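About Dretance

Dretance makes and supplies storage fittings for small workshops, school stockrooms and repair shops. We were set up by Gemechu Kahsay, who had spent most of his working life behind the counter of a hardware shop and was tired of telling people that the part they wanted only came as a set.

We started with 3 product lines and a rented unit behind a tyre fitter's. Today the catalogue runs to 1346 items, and almost all of them can be bought singly. If one divider cracks, you order one divider.

What we sell

Our stock falls under two names. Zovard is the range for walls and benches: rails, hooks, brackets and the panels they hang on. Trultier covers trays, bins, drawers and the runners and clips that go with them. Parts within a range fit each other, including parts from older catalogues. When we change a fitting we keep the earlier version on the shelf for as long as people go on asking for it.

We also keep a small stock of odd sizes and discontinued colours. These are not listed online, but you are welcome to ring and ask.

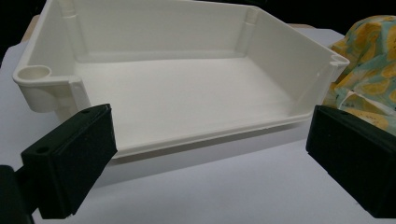
White plastic tray with a low front edge.

Most of our customers are businesses with fewer than 30 staff. We supply bicycle repairers, dental labs, a piano tuner, several secondary schools and a good number of people fitting out a garage at home. There is no minimum order and you do not need an account. Schools and colleges can pay by invoice.

How we work

Orders placed before 2 pm are packed the same afternoon. Packing is done by the same people who answer the phone, so whoever takes your call can usually walk over to the shelf and measure the thing you are asking about. We find this saves a lot of returns.

In June we moved to a larger unit on the Beyene estate. It has a trade counter, level access from the car park and a bench where you can try parts together before you buy. The counter closes for half an hour at lunch – please ring the bell if you have driven a long way.

Planning help

If you are fitting out a room from scratch, send us a sketch with the measurements marked on it. A pencil drawing is fine. We will send back a parts list with prices, usually within 4 working days, and there is no charge for this whether or not you go on to order.

Old plastic parts from either range can be handed in at the counter. Please take the labels off first.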